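The Textbook That Talks Back
How one beginner English course got adults chatting in the first week 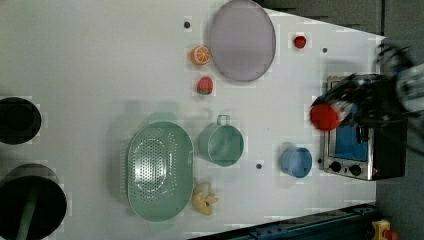
Ratree Boonchu says her evening students used to go quiet whenever the books came out, and that with Jenau she has trouble getting them to stop talking and go home.

Plenty of teachers would love that problem! Jenau is a beginner course in 2 slim volumes, written by Damián Domínguez and Napaporn Khamphan after years of swapping worksheets by email. It teaches over 800 words, and it starts with the ones people need at a bus stop or a doctor's desk. The verb "to be" gets its table, but not until unit three, when learners have been using it happily for weeks.

What I love most is the back of the book. Each unit has a matching page of half-finished conversations -- one speaker's lines are printed, the other's are blank -- and pairs fill them in any way they like. I sat in on a class in November where a dull exchange over a train ticket grew into a family feud, with everybody using the past tense and hardly noticing.

The audio is a treat too. Speakers interrupt, mumble and change their minds, at a pace a beginner can follow. Fergus Rankin, who teaches mornings, plays each track once with books closed and lets the class argue over what they heard.

I do wish the grammar notes were longer. Domínguez tells me a workbook is on the way, with answers in the back, and he's already testing the first units on his own class.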